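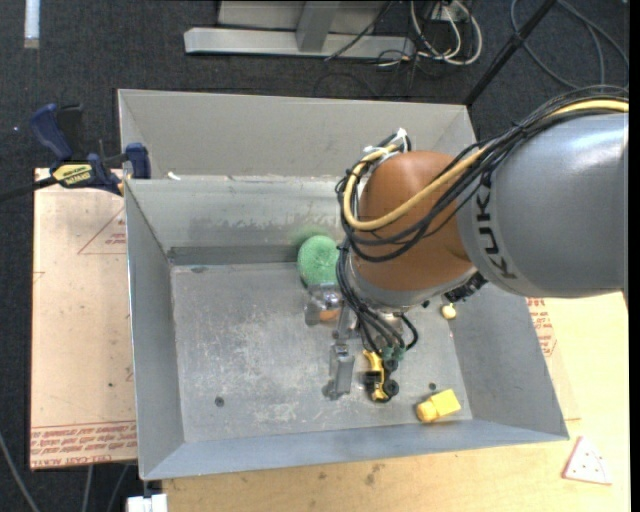
Figure 4-1. Arm and finger gripper at the test bin, with objects in place for a comparison run.

4 Comparing grippers at the bin station

This section covers the gripper comparison procedure for the Stellcombe bin station. Complete Section 3 (arm mounting and controller network) before you start. The procedure applies to any two-finger gripper that fits the Butex adapter plate. Suction tools use a different object set and are covered in Section 6.

Revised 14 April 2024. This revision replaces the October issue. Steps 4.3.6 and 4.5.4 are new.

4.1 What you need

Arm with controller and enabling pendant
Butex adapter plate and its four screws
Gripper A (reference gripper) and gripper B (gripper on trial)
Carnorine run logger, installed on the station computer
Sheet metal bin with sloping walls
Bar clamps for the bin
Cable ties and side cutters
Object set (see 4.4)
Steel rule and a felt marker

Use the same arm, bin and object set for both grippers. A result taken on one bin cannot be set against a result taken on another, even when the bins have the same part number. Wall angles vary between bins, and the fingers reach the corners differently.

4.2 Securing the bin

1. Place the bin on the tabletop with the tall back panel on the side away from the operator.

2. Slide the bin until the center of its floor is 40 cm from the near edge of the table. Measure from the floor of the bin, not from the rim.

3. Fit a bar clamp at the upper edge of the bin, near a corner. Turn the handle away from the arm's path. In Figure 4-1 the clamp is at the upper left and the arm comes in from the right.

4. Push the bin by hand from each side. It must not shift. Add a second clamp if it does.

5. Mark the bin corners on the table with the felt marker. If the bin moves later, return it to the marks and repeat 4.3.6.

NOTE: Protective paper or acrylic sheet under the bin is allowed. It must lie flat and must stay in place for both grippers, as it changes the floor height.

CAUTION: Do not clamp across the open top of the bin. A finger that strikes the clamp bar can bend before the controller detects the contact.

4.3 Fitting the gripper

WARNING: Stop the arm, switch the controller to manual and lock the pendant before you put your hands near the tool. An arm held by its brakes can drop slightly when the brakes release.

1. Jog the arm clear of the bin and turn the flange toward you.

2. Bolt the Butex adapter plate to the flange. Tighten the four screws in a cross pattern.

3. Fit the gripper to the plate. The locating pin allows only one position. If the gripper will not seat, remove it and check the pin for dirt.

4. Connect the gripper leads. Push each fitting home and pull lightly to check it.

5. Route the leads up over the last joint and back along the arm. Leave a loop beside the joint large enough for the full wrist rotation. Tie the lines together above the joint, and leave the loop itself untied.

6. Turn the wrist slowly through its full range in both directions while you watch the loop. The lines must not go tight, catch on the joint housing or hang lower than the fingertips. Adjust the loop and repeat until the range is clear.

7. Enter the tool length in the controller. Measure from the flange face to the end of the closed fingertips. For gripper A with standard flat fingertips, the value is 155 mm. Measure gripper B yourself and do not rely on the data sheet.

8. Jog down at low speed until the fingertips are just above the bin floor. Check the height on the pendant against the steel rule. A difference of more than 1 mm means the tool length is wrong.

CAUTION: Thin sensor leads near the fingertips are the most common cause of lost runs. A lead that snags on an object pulls the object along with it, and the logger records this as a successful lift.

4.4 Object set

The standard set mixes soft, smooth, rounded and square-sided items. Choose objects the gripper will meet in normal use, and include at least one from each group below.

Soft or textured. A sponge-like object is suitable. These compress in the fingers and show whether the grip force is set too high.

Clear or shiny. Depth cameras read these poorly, so many failed picks in this group come from the camera and not from the gripper. Log them under a separate code (see 4.6).

Rounded. Small balls roll into the base of the wall and must be picked against the slope. Narrow fingertips usually do better here than wide ones.

Rigid with flat faces. These give the most repeatable picks and are used for the first check after a gripper change.

Mixed shape. Items with both rounded and flat parts test whether the planner chooses a stable pair of surfaces.

Do not use anything small enough to fall through the holes in the bin floor. Either tape the holes from below or remove those items from the set. Do not tape from above, as the tape edge gives the fingertips something to catch on.

NOTE: A metal bin reflects colored objects. A bright object near the back wall can produce a second, blurred patch of color on the metal. If the vision software proposes grasps on the patch, raise the detection threshold one step and record the change. Apply the same threshold to both grippers.

4.5 Running the comparison

1. Place the objects in the bin using the layout card. Put at least one object against the back wall and one near a lower corner.

2. Clear all tools, rule and marker from the bin and the reach of the arm.

3. Start the Carnorine logger and open a new session. Enter the gripper letter, the fingertip type and the tool length.

4. Run one pick at reduced speed on a flat-faced object. Stop and return to 4.3 if the fingertips touch the floor or the wall.

5. Set the arm to working speed and start the automatic cycle. Each cycle is one approach, one close, one lift and one release.

6. Let the cycle run for 40 picks. Do not touch the objects between picks unless the logger asks for a reset.

7. When the logger shows Session Complete, switch to manual and lock the pendant.

8. Change to gripper B using 4.3, reset the objects to the layout card and repeat from step 2.

9. Run gripper A a second time after gripper B. The two gripper A sessions should agree to within 3 picks. If they do not, something at the station has changed and the comparison is not valid. Check the bin marks first, then the fingertips for wear.

WARNING: Keep hands out of the bin while the pendant is unlocked. The arm can restart without sound after a planning delay of up to 15 seconds.

4.6 Result codes

The logger assigns a code to each pick. Check the codes against the video before you export them.

OK: Object lifted clear of the rim and released on command.
DR: Object dropped after lifting.
MS: Fingers closed on nothing.
WL: Fingertip touched a wall before closing.
CB: Object moved or lifted by a cable.
VS: Bad target from the camera. Does not count against the gripper.

A run with more than 19 VS codes must be repeated after the camera is checked (Section 5). Change CB codes by hand where necessary. The logger cannot tell a cable contact from a finger contact.

4.7 Reading the results

Compare OK counts first, then compare WL counts. A gripper with a high OK count and a high WL count may be too wide for the bin. Try it with narrower fingertips before you reject it.

DR codes on rigid objects point to low grip force or worn pads. DR codes on soft objects alone point to closing speed. Reduce closing speed one step and repeat the session.

Fine scratches and rubbed bands on the bin metal are normal in service and do not affect the result. Replace the bin if a wall is dented or if the floor rocks on the table.

4.8 Faults during set-up

Gripper does not respond after fitting
Check the lead at the gripper, then the connector at the joint. Restart the gripper driver from the station computer.

Tool length error on the pendant
The previous value is still loaded. Enter the new value and save it under the gripper letter.

Fingertips not parallel when closed
Loosen both fingertip screws, close the gripper at low force and tighten again. If the fault remains, send the gripper to Pavlović for service. Do not shim the fingertips.

Arm stops above the bin with a collision message
Look for a cable resting on the rim. Free the cable in manual mode, repeat 4.3.6 and restart the session from the first pick.

Continue with Section 5, Camera position and lighting.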